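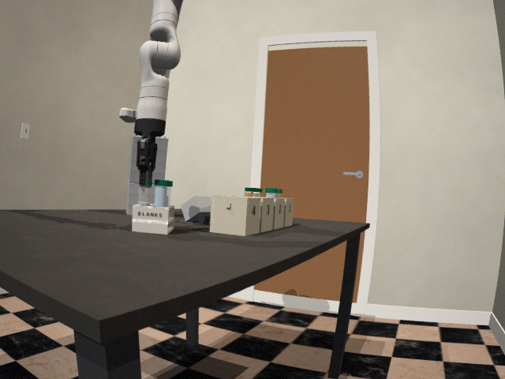

Questions from the prep room

Since word got out that the Semholm lab is getting a robot arm for vial handling, the questions have been pouring in (great!). Rowena Tiongson and I have answered the ones we hear most.

What will the arm do?
Pick up capped vials, move them between racks and boxes, and put them back where they belong. It starts with blanks and moves on to samples in December. Everything that needs an opinion stays with us.

Is anyone losing their job?
No. All 9 of us in prep keep our posts and our hours. What goes away is the sorting, and I for one won't miss it – we move up to 278 vials on a busy shift, and my thumbs know every single one.

So what will I do with the time?
More method work, more checking of odd results, and finally some proper cross-training with the Bustbridge team. Banafsheh Nikzad has wanted to rewrite the blank procedure for ages and now she gets to!

Why a simulation first?
So we can try out layouts before anybody drags a bench across the room. Kjell Fagerlund builds the rooms on screen and we tell him what's wrong with them. Sit down with him for an hour if you can, it's really fun. Rack positions, box order and reach can all change in a few minutes.

Do I have to learn programming?
Not at all. You'll learn to start a run, pause it, and clear a dropped vial. Training is two short sessions, both in paid time. If you want to go further, Kjell will happily teach you more than you asked for.

What if it grabs the wrong vial?
Pause the run, put the vial in the query tray and write it in the log. You won't be blamed for stopping it. We want those notes, even the grumpy ones.

Can I still move vials by hand?
Yes. Urgent work will be done by hand for the first four weeks at least, and then we'll look at the log together.

Who decides where the racks go?
The people who use them. Bring your ideas to Innes Leckie before the next layout review, sketches on napkins included.

Will Ham and Drescombe get one too?
Ham would like one. Drescombe hasn't decided.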